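Godus 钥匙盘课题

Godus 钥匙盘课题（课程内部常简称“钥匙盘”）是 Oláh 技术学院机器人实践课的一项学生课题，内容是由两条机械臂协作，在一只边缘打孔的金属环上取放小钥匙圈及其所挂的钥匙。课题由讲师 Erzsébet Rácz 提出，学生组由 Andor Vörös 和 Hui-mei Chuang 先后负责。课程主页称其为“学生双臂精细操作的标杆”，这一说法没有校外来源支持，本条目不予采用。

名称

“Godus”原是学生组给控制程序起的名字，后来泛指整个课题。早期文档中还出现过“Godus-Valora”的写法，Valora 是同一门课上的仿真环境，学生组后来弃用了它，理由写得很简略：仿真里的钥匙圈“太听话”。部分宣传材料至今仍把两者并列，容易使读者以为系统先在仿真中训练、再迁移到实机。从现存的实验记录看，实机数据与 Valora 没有关系。

任务内容

任务所用的金属环边缘开有一圈小孔，孔中穿着双圈式的小钥匙圈，有的圈上另挂钥匙和标牌。按任务说明书，系统应完成以下动作：

一、一侧夹爪把金属环稳住或提起；
二、另一侧夹爪找到指定的钥匙圈；
三、把钥匙连同标牌取下，或挂到指定的孔位；
四、将金属环放回台面，松开夹爪。

第三步是全部难点所在。双圈式钥匙圈需要先撑开一道缝再旋转推入，人手做起来也常常要借助指甲。说明书对“取下”的定义前后改过两次，最初要求圈与孔完全分离，后来改为“钥匙离开原位并由夹爪持有”，最后一版又加上了“允许人工预先松开钥匙圈”。三个版本下的成功次数在汇总表中被合并统计，这是外界对该课题最常见的批评。

设备

工作台设在铝型材围成的隔间内，台面为深灰色木纹，两条机械臂从台面前缘的两侧相对安装，外壳以白色为主，关节处为黑色。腕部各装有一只摄像头，供操作者远程观察，也用于记录数据。隔间内壁贴有黑白图案的衬纸。 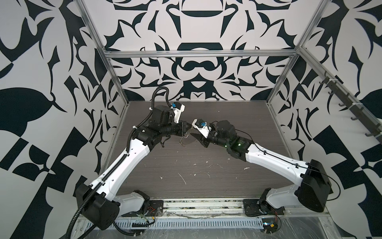

设备清单中列出的软件大多是现成的，学生自行编写的部分主要是 Flukel，一个把操作者手部动作映射到机械臂关节的小程序。Flukel 的说明文件称其“延迟低到无法察觉”，但文件里没有给出延迟数值，也没有说明由谁来察觉。Jenő Takács 在一份课程作业中试图复测，结论是所用的计时方法不足以区分程序延迟和摄像头延迟，只能算作没有结果。

夹爪本身也有争议。指尖细长，适合伸进钥匙圈之间的空隙，代价是接触面小，圈一转动就容易打滑。学生组试过在指尖贴软垫，又因为软垫会卡进双圈的缝里而取消。这一改动只见于口头转述，没有留下图纸。

数据采集

课题的主要产出是一批由人遥控完成的操作记录。学生组公布的总数为 1,378 段，其中 881 段标为“完整”，其余为中途放弃或缺少某一路画面。“完整”一词在这里只表示录制从头到尾没有中断，不表示任务成功。课程主页的简介曾把它写成“881 次成功操作”，Norbert Borbély 在讨论页指出后，该句被删去，同样的数字却仍留在海报上。

记录的分布很不均匀。多数段落集中于金属环的上半圈，靠近环下缘的孔位很少有人愿意做，因为腕部要转到一个别扭的角度。带标牌的钥匙也比光圈更受操作者欢迎，标牌面积大，夹爪容易碰到。以这样的数据训练出来的程序在同类孔位上表现较好，并不令人意外，很难据此推断它学会了一般意义上的“挂钥匙”。

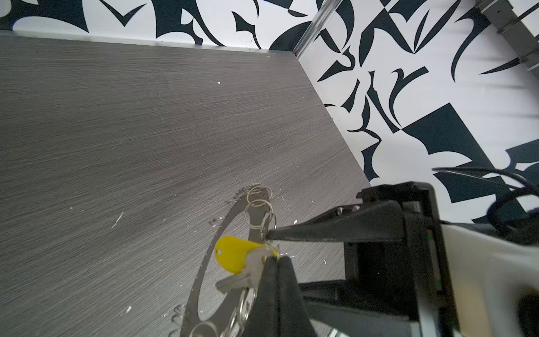 操作者人数同样没有写清。文档前部说由全班轮流操作，后部的排班表上却反复出现同几个姓名，周日的时段几乎全归 Hui-mei Chuang。若大部分记录出自一两人之手，程序模仿到的可能只是他们的个人习惯，例如先把金属环斜着提起再去找圈。说明书并不要求这样做。

自动运行结果

学生组用上述记录训练了一个模仿程序，并做了 300 次自动运行。报告中给出的成功率没有按步骤拆分，也没有附原始录像，因此本条目不引用该百分比。能够确认的只有几点：程序多数时候可以使指尖到达金属环附近；夹住单只竖立的钥匙圈时表现稳定一些；涉及把圈转入孔中的动作时，报告改用了“部分完成”这一说法，且未作定义。

Erzsébet Rácz 在课程总结中写道，学生们“证明了低成本设备足以胜任”。总结里没有列出设备价格，也没有同更贵或更便宜的设备作比较，“足以胜任”缺少参照。她在同一份总结的脚注里承认，钥匙圈相互勾连时由人伸手理开，之后继续计时，这类干预没有单独登记。 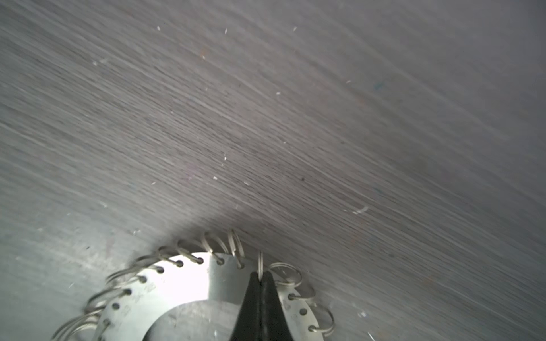

夹爪指尖捏住金属环边缘一只竖立的钥匙圈。

对环境的依赖

全部记录都在同一个隔间里取得，衬纸、台面和灯光均未更换。课题组认为内壁的复杂图案能让程序“学会忽略背景”。这一推论存在明显漏洞：背景若始终不变，程序没有必要忽略它，甚至可能拿某块图案来定位。要检验这一点，只需换掉衬纸再运行几次，Norbert Borbély 曾在讨论页提出这一建议，课题组回复“已列入计划”，此后没有下文。

金属反光是另一个未处理的问题。环面抛光，腕部画面中常有一段接近全白，上面的压印文字无法辨认。任务说明书原本设想程序读取压印来确定孔位编号，后来悄悄改成由操作者口头指定，修订记录里只写了“简化”二字。

教学评价

作为一门课的作业，该课题得到的评价要好得多。选课学生大多是第一次接触双臂操作，从装线、标定到整理记录都要自己动手。Andor Vörös 写的标定笔记条理清楚，后来被几个不相干的小组借用，在整个课题的文档中可能是最有用的一份。他在笔记中对结果的表述也比主页谨慎，多处写着“未重复”或“只试过一次”。

选题本身受到过质疑。有学生在课程反馈中问，日常生活里有谁需要机器人整理钥匙盘。任课方的答复是，钥匙圈小、硬、会转动，又会互相遮挡，适合暴露双臂配合中的毛病。这个理由说得通，不过它支持的是把课题当作练习，主页上“面向物业与酒店行业”的字样则没有任何合作方可供查证。

公开材料

可供下载的材料包括任务说明书的最后一版、标定笔记，以及 553 段压缩后的操作记录。这批记录如何从总数中选出，下载页没有说明。抽看其中一部分可以发现，中途放弃的段落几乎不见踪影，用户如果拿它估计任务难度，结果会偏于乐观。Flukel 的源代码只公开了较早的版本，与实验所用版本是否一致，课题组没有答复。

参见

Valora（仿真环境）
Flukel（遥控程序）
双臂遥操作

最后更新：11月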